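Gresier Forums > Old Iron > Office Towers and Small Desktops
Thread: Stripping an old office tower – what do you do first?
2 pages, 57 replies
November 2023

slotcover_sam wrote:
I love this job way more than I should. Put an old office desktop on its side, take the panel off, and there's the whole thing laid out for you like a little town! I've got a shelf of them to get through before winter and I'd like to settle on one order of work, so I'm not reinventing it each time. Right now I go memory, cards, drives, cooler, CPU, power supply, board. My brother says the power supply should go first to get the cables out of the way. What does everybody else do?

Tolum wrote:
Power supply first, your brother is right. Once that fat bundle of yellow and black wires is gone you can see what you're doing.

pennywhistle57 wrote:
Disagree! I leave the power supply until near the end. It's the heaviest thing in there and it holds the case steady while I pull on the stubborn stuff. Those front panel leads can be a real fight.

Tolum wrote:
If your case is sliding around, get a rubber mat.

pennywhistle57 wrote:
I have a rubber mat. I still leave it until the end :)

Abenezer Sisay wrote:
Great thread, this is my favorite part of the whole hobby. I'm in the middle camp – cooler and memory come out early, then I stop and look at the socket before anything else happens. I do them on a slatted metal table with a parts tray right alongside, and I can't tell you how much nicer that is than the kitchen counter.

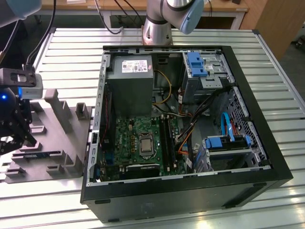
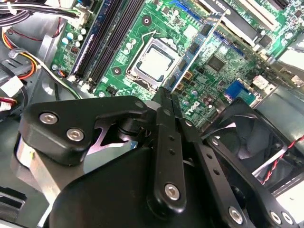
Case open on the bench, then a closer view of the board with the CPU still in its socket.

I'm a big fan of the blue plastic on these. The release latch on the optical cage is blue, the drive caddy is blue, and you always know where to put your fingers.

slotcover_sam wrote:
Oh that's a lovely one to work on. And the Dell logo right there on the board! Do you pull the CPU while the board is still in the case or after?

Abenezer Sisay wrote:
Still in the case, always. The chassis keeps the board flat and I've got both hands free for the lever. Lever up, plate up, lift the chip straight out by the edges, then close the plate again over the empty socket.

Alexiou wrote:
I'd go the other way on that. I want the board out on a foam sheet with good light before I open a socket. I bent pins on two boards in October by leaning over the side of a case, and one of those was a really clean one. Never again.

Abenezer Sisay wrote:
Ouch, sorry about the pins. Fair point on the light. I have a clip lamp I move around, and it makes a huge difference with the bigger cards in.

Tolum wrote:
Wouldn't you take the cards out before the CPU anyway? There's an NVIDIA card in that second one, or at least I can read NVIDI. I'd have it out and bagged before I went near the socket. A knock from a card bracket is how I lost one.

pennywhistle57 wrote:
With Tolum on this one. First time for everything.

slotcover_sam wrote:
Ha! OK, so cards early, that seems to be the one thing we agree on. What about thermal paste? I've been using coffee filters and rubbing alcohol and it works great, though I go through a lot of filters.

Alexiou wrote:
Coffee filters are fine. Let the alcohol sit a bit on the old crusty stuff and then wipe from the outside in, so you don't push it over the edge of the chip.

Abenezer Sisay wrote:
Old cotton T-shirt, cut into squares. I got 18 squares out of one sleeve and half the back, and they don't shed much if the shirt's been washed to death.

Tolum wrote:
For the dust, do you blow it out before or after you start pulling things?

slotcover_sam wrote:
Before, out on the porch, and I hold the fan blades still with a finger. Then a soft paintbrush around the slots once the memory is out. I'm starting the next tower tonight with the power supply first, just to see if I like it – will report back.

pennywhistle57 wrote:
Traitor. Post pictures!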